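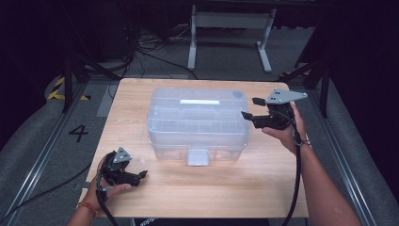

Mairéad Tully wanted to know, after my last post, whether the Fletadeck kit is worth the money if you already have grippers and only need somewhere to put the recordings. Short answer: probably not. The longer answer depends on how much of the software you plan to use.

For anyone who missed the first post, Fletadeck is sold by Jisix as a rental or a purchase. You get a pair of hand-held grippers, the cables, a small hub and a seat on their upload service, which is called Tamuno. You hold the grippers, do a task with both hands, and the recordings go to Tamuno to be trimmed and labeled. I took the 90-day rental.

## Setup

The manual says 11 minutes. I needed most of a morning, and a good part of that was the hub refusing to see the left gripper until I swapped ports. After that it was fine. The calibration routine is short and I only had to repeat it when I changed tables.

## Handling

The cables are the weak point. A gripper in each hand with a black cable hanging from it means you learn to keep your elbows out. It's manageable for work in one spot, like storage boxes on a tabletop. I wouldn't want to walk across a room with it.

Clear plastic is a good test, by the way. A see-through box with a latch tab at the front asks for more care than a cardboard one, and my first takes with that kind of box were slow. The fingers on these grippers are short, so you have to come in at the right angle for a lid. Jisix lists a longer set as an extra. I haven't tried them.

## Tamuno

This is the part I'd pay for. I uploaded 54 takes on a Wednesday evening and they were sorted by the next morning, with 8 flagged for dropped tracking. I checked the flagged ones myself and agreed with all but one. Export is plain and the files opened without any converting.

The web page for renaming tasks is clumsy – you do them one at a time and it jumps back to the top of the list after each save. I wrote to support and got a reply from Periklis Tsoukalas, who said a bulk rename is planned for August. He also sent me a script that does the job for now.

## Compared with Nisex

I used the Nisex kit last year. It was lighter in the hand, and the cables were thinner. The upload side was poor, though, and I ended up labeling everything by hand. If you have people to do that, look at Nisex first.

Mairéad, for your case I'd ask Jisix about a Tamuno seat without the hardware. It isn't on the price list, but the rental form has a box for it at the bottom of the second page.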